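The arm at Grumham is back to picking through the toy bin

January 11, 2021

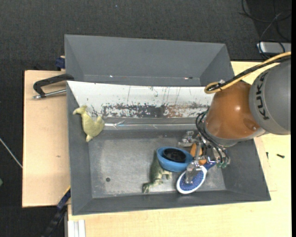

The gripper coming down over the bin at Grumham, with the brush and the green dinosaur in reach.

I stopped by the Grumham workshop again this week, and the big KUKA arm was at it before I'd even gotten my coat off. The job is simple to describe and slow to do -- reach into the bin, try to grab something, write down how it went, then go again. Every try becomes one more example for Pacheco, the grasping program the team has been training since last March.

They're at 2,825 tries so far, and 408 of those came in since the holiday break (I asked twice, because that sounded like a lot to me!). The old set stopped at 1,360, and everyone agrees it leaned way too hard on boxes. So now it's brushes, bowl shapes, plush toys, anything with an awkward outline. I'm told soft stuff is the worst, and I believe it -- I watched one toy get missed 3 times in a row.

What I like is that the misses get saved right along with the good grabs. Pacheco learns from both, and the crew doesn't tidy the bin between tries, so things end up in whatever heap they end up in.

Next up is a second round over at Bustholm, with a different mix of objects. They're hoping to start in March, and I've already asked if I can come watch that one too.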